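Ellberg Two-Slot Toaster, Cream
Reviewed by Mirsad Leka
13 Aug 2023

My old toaster quit on the left side, and I put up with turning the bread around by hand for longer than I should have. When Cakside had the Ellberg two-slot on clearance I ordered one in cream. The listing was item 3174 and mentioned a two-year warranty. I have used it every morning for eight weeks.

The body is plain, with rounded corners and a matte finish. It does not show fingerprints much. Crumbs on top are another matter, as the panel around the slots is dark gray and every one of them stands out. I wipe it with a dry cloth when it has cooled down.

Controls are a wide lever on the front and one round knob below it. There are little gray icons in columns on both sides of the lever track. The print is tiny. I am 61 and need my reading glasses for it, and even then the characters do not help me, so I went by the pictures and then by trial and error. If you want large labels, look at something else. The knob is simple enough. Low is barely warm bread, the middle is where most people will leave it, and the top setting is too much for anything except frozen bagels.

Browning is good. With regular white sandwich bread on the middle setting I get light brown spots on the face and a darker crust. Both slices come out close to the same color, which my old one never managed even when it was new. The second batch runs darker than the first. I turn the knob down a little for it and that takes care of the problem.

Rye takes longer and I usually give it a second short run. Thick slices from the Kovačević bakery loaf are a tight fit. If you cut your own bread, keep it on the thin side or it will drag against the grille. English muffins are fine.

Toast comes up high enough to grab by the crust. This was a sore point with the Prulton I owned before, where small slices stayed down in the slot and I had to go after them with wooden tongs. On the Ellberg one slice sometimes ends up a little higher than the other. I don't care about that.

The lever is wide and easy to find half asleep. It needs a firm push. The first week I thought it was catching when it wasn't, and came back to cold bread twice.

The cord is white and comes out low on the left side. My outlet is on the left, so this suits me. In a kitchen with the outlet on the right you would have to run it around the back. I would have liked somewhere to wrap the extra length.

Crumb tray: slides out, holds a fair amount, has a sharp corner. Watch your thumb.

Noise: a clunk when it pops. You can hear it from the next room, which I count as a plus.

I paid clearance price and would not pay a lot more, but I would buy it again. Anyone who makes toast for more than two people should get a four-slot and save themselves the waiting.

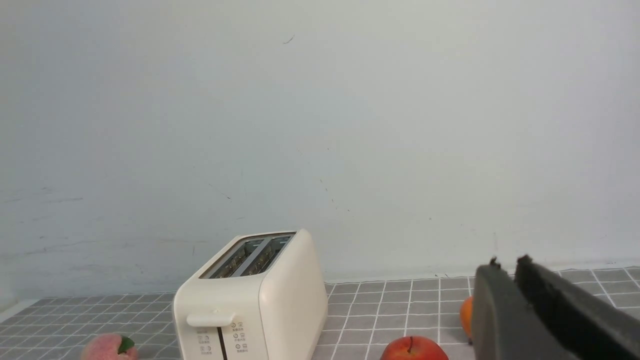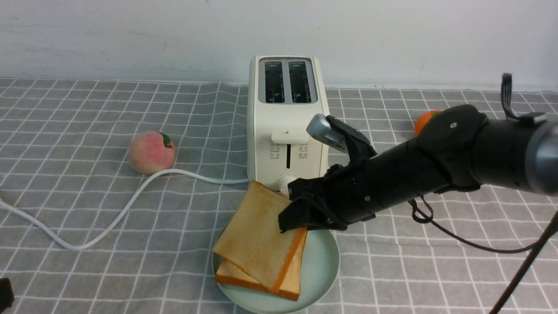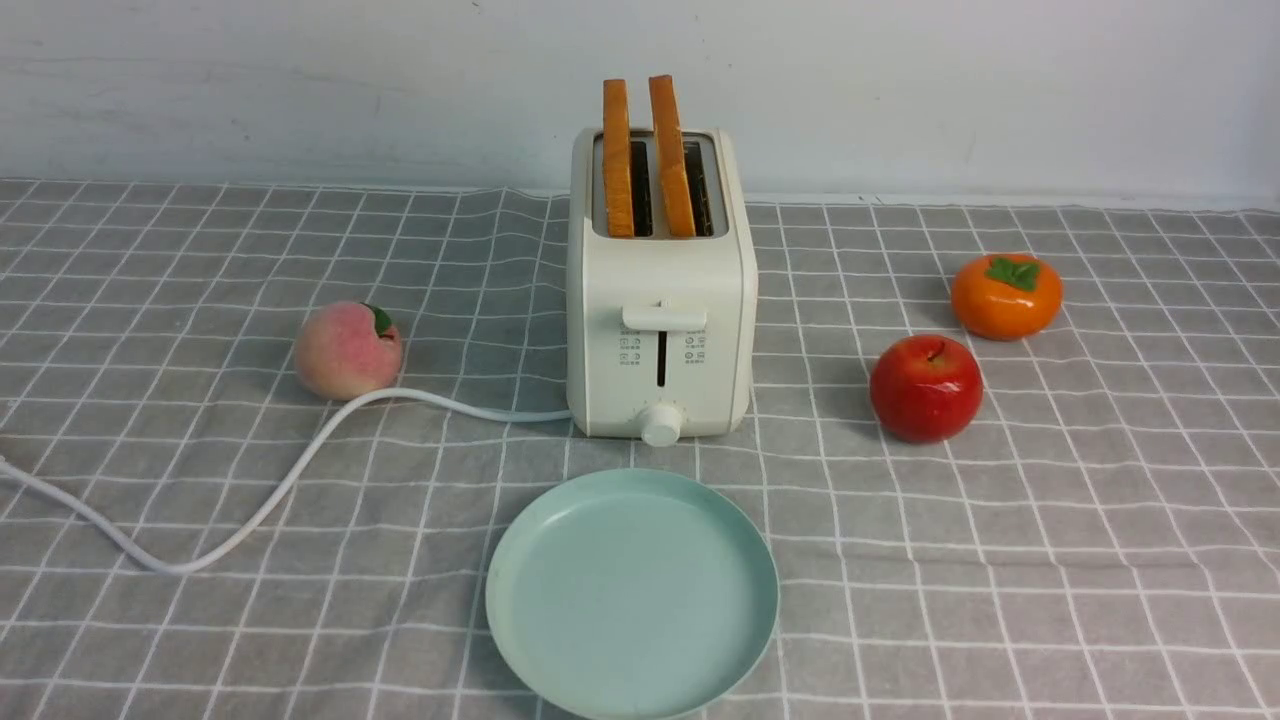
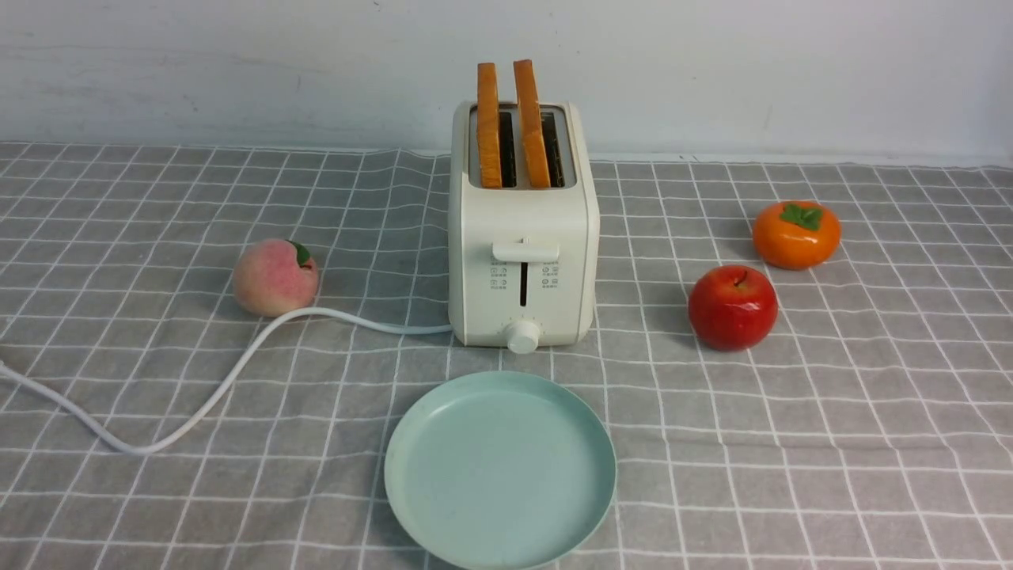

The Ellberg two-slot in cream. The second picture has the finished toast on a mint-green plate; in the third and fourth the slices are standing up in the slots.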